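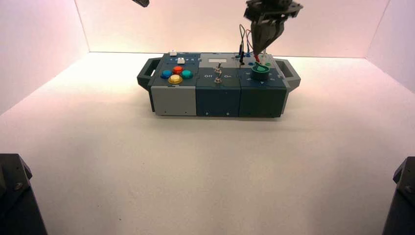

# Give me something to press

My cooker died in July, on the evening I had six people coming for dinner, and I wasn't especially sad about it. It was an old Escobar with four fat knobs and a clock that had been wrong for as long as I'd owned it. The grill only worked on one side. I fed everyone salad and cold chicken, and the next morning I went out and bought a replacement with a completely smooth black glass top, feeling very grown-up and very modern.

I have hated it every day since.

To turn on a ring, you hold a finger on a picture of a key, then touch a picture of a ring, then slide along a line of tiny dots until you get the number you want. If your finger is damp, it does nothing. If a drop of water lands in the wrong place, it does everything, and then beeps and switches itself off in a huff. I cook with damp fingers. I thought everybody did! I've burned rice, I've under-boiled eggs, and I once spent a whole phone call with my sister stabbing at a hob that had decided it was locked (she thought I was cross with her).

So I started paying attention to buttons, in the way you start noticing prams when someone you know is pregnant. I noticed the good ones and the terrible ones, and mostly I noticed how many had gone. My old car had a dial for the heater that I could find in the dark with a glove on. My new one has a screen, and the heater is two menus in. The washing machine at my mum's has a flat panel that lights up when you stroke it, and she has put a blob of nail varnish on the place where you start a cotton wash. She's been using it that way for years and sees no reason why the manufacturers couldn't have sent it out with the blob already on.

## The man with the drawers

I mentioned all this to a friend over a drink and she told me to go and see Jhair Lozano, who repairs old hi-fi and radios from a unit behind a tile shop. I rang, and he said to come at ten and not to bring a coffee near the bench.

The place is long and narrow and smells of dust and warm metal. Down one wall are the drawers, the little clear-fronted sort people keep screws in, except that these are all full of switches. He has 4000 of them. I know because he has a ledger, a real paper one, and when he sells or fits a switch he crosses it out in pencil, and the day I was there he'd just taken a delivery that brought him up to the round number and was very pleased.

"Close your eyes," he said, and put something in my hand.

It was a row of keys from an old Vuria tape deck. I pressed one and it went down a surprisingly long way, got heavier, and then gave, with a clunk that I felt in my wrist. I laughed out loud. I pressed the next one along and the first one sprang back up with a clack. I must have sat there doing that for five minutes, and he just got on with his soldering.

"Everybody does that," he said eventually. "The bank manager did that."

What I was feeling, he told me, was travel and resistance, and then a bit of mechanism letting go. A cheap button gives you hardly any of it. You push, it wobbles, and you look at the machine to find out what happened. With a decent one you already know, so you don't need to look. He thinks that's the whole argument and that people like me who want to write articles are making a meal of it.

He's not sentimental, I should say. He likes touchscreens well enough and has one on his phone like the rest of us. "You can't put a button on a map," he said. His complaint is about volume controls. He'll talk about volume controls for as long as you let him. A volume control should be round, should turn, and should never have steps you can hear, and if a customer brings him an amplifier with plus and minus on it he'll mend it, but he'll charge them the same as for the nice ones and enjoy it less.

I left with a lamp switch in a paper bag, for which I paid him 3 pounds. It's a plain brass toggle. It sits on my desk, wired to nothing, and I flick it while I'm on hold.

## Feeling for the edge

It would be easy to leave it there, as a moan about modern things from a woman who can't work her hob. But the person who changed my mind about how much it matters was Nikola Brzozowska, who lost most of her sight in her thirties and who now spends part of her week going into people's homes and helping them use their own kitchens.

We met at hers, a ground-floor flat with a very bossy cat. She made me tea without any fuss at all, and then showed me her microwave, a squat white Flandusus she bought second-hand and is guarding with her life. It has two dials. One is the power and one is the time. Turn, turn, done. She's been offered newer ones by kind relatives and has said no every time.

"People buy you a talking one," she said. "I don't want a chat, I want soup."

A lot of her work, she told me, is stickers. Little raised dots, bits of felt, rubber bumps, a dab of the puffy paint that children use on T-shirts. You put one at the middle of a dial and another where the thing gets used most. On a button you hardly need any of that, because a button already has an edge. Your finger finds the edge, rests on it, thinks, and only then presses. Glass has no waiting room, was how she put it. You touch it to find out where you are, and by touching it you've already told it to do something.

I've thought about that a great deal since. It's exactly my trouble with the heater in the car. I can't rest a finger on it while I watch the road. I have to look, aim and hit, and look again to see whether I hit it.

She reckons 70 of the homes she's been to had at least one appliance that was simply given up on. A dishwasher used as a cupboard, an oven that only the home help could switch on. The people living there could all cook. They'd had the thing replaced, often by a landlord, and the new one had come with a flat front.

I asked her what she would ask for, if she could have anything. I was expecting something clever. She wanted the old cooker back, the one from the house she grew up in, with the knobs that had a flat side so that you could tell which way was off. Then the cat got onto the worktop and that was the end of the interview.

## What they cost

If buttons are so lovely, where did they all go? Money, mainly. A button is a part. It needs a hole, and a spring, and something underneath, and somebody has to put it in, and it lets in crumbs. A sheet of glass with some wiring behind it can do the job of twenty buttons and be wiped down with a cloth – and I'll admit my horrible hob does wipe down beautifully. I'd be lying if I said I missed picking old porridge out from behind the knobs with a cocktail stick.

There's fashion in it too. For a good while, smooth meant expensive. I remember kitchens in magazines (possibly this one, sorry) where you couldn't tell which bit was the fridge. My own shopping trip was pure vanity. I stood in that shop and ran my hand over the glass and thought, oh, that's smart. I never once thought about rice.

The salesman did show me one with knobs, in fairness. It was an Irar, it was 940 pounds, and it was over in the corner with the range cookers. I said it looked a bit old-fashioned. He said they sold quite a few, to people who cook. I didn't take the hint.

Jhair says the knobs are creeping back, and that he can tell because young people have started coming in. They want record decks and cassette players, and a girl of nineteen recently brought him a calculator to fix because she liked the way the equals key felt. He found that very hopeful. He had the right spring for it, too, third drawer from the bottom.

## Meanwhile, in my kitchen

I haven't replaced the hob, before you ask. I can't justify it and my husband, who has irritatingly dry hands, has no trouble with it at all. But I've made some changes. There's a little rubber bump next to the key symbol and another at the end of the line of dots, both from a packet Nikola gave me on the way out. They look awful. I can find them with my eyes shut.

I've bought a wind-up timer, the sort you twist, and I use it for everything. It ticks, and my daughter says it's like living inside a bomb. And I rang the man who took the old cooker away, to see whether he still had the knobs. He had two of them in a tub with some hinges. He wouldn't take any money. One of them is on the bathroom cabinet now, as a handle, and it still turns a bit if you grab it wrong.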